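Loneck Community Learning Fund
Interim Report on the Evening Mathematics Program
Prepared by Hayley Gosling, Program Manager
Tuesday, October 30, 2018

Enrollment

The program opened in July with 22 adult learners and now has 37 on the register. Most of the new enrollments came through the Abeysekara branch library, where the desk staff agreed to hand out our leaflet with new cards. Attendance on the late session remains weaker than on the early one, and we have moved the start forward by half an hour.

Teaching

The first unit covered fractions, percentages and household budgeting. The second, now under way, deals with area, volume and simple probability. Tutors have been asked to spend the first part of each session on objects that learners can hold and turn before any written work is set. Emerson Barbosa has rewritten four of the worksheets to match, and the remaining three will follow before the winter break.

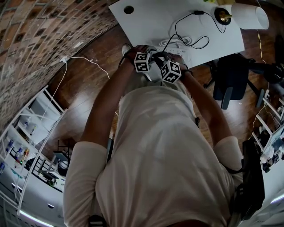
Shirley Sowerby wrote on her feedback form that she had always taken volume to be a formula to memorize, and that the second unit was the first time she could explain to her son why the three sides are multiplied. She also asked for larger print on the homework sheets. The new sheets will be set in a larger type.

Two learners have asked to sit the county certificate in the spring. Clive Kettle will supervise their preparation outside the regular sessions, at no added cost to the grant.

Spending

Spending to date stands at $669 against the materials line of $1000. Printing took the larger share. The room at Rurkar House continues to be provided free of charge, although the lease is under review and we may need to budget for rent next year.

Matters for the Fund's attention

We request permission to carry any unspent materials money into the third unit. A revised session calendar has been sent to Agathe Roussel under separate cover, and attendance sheets are available on request.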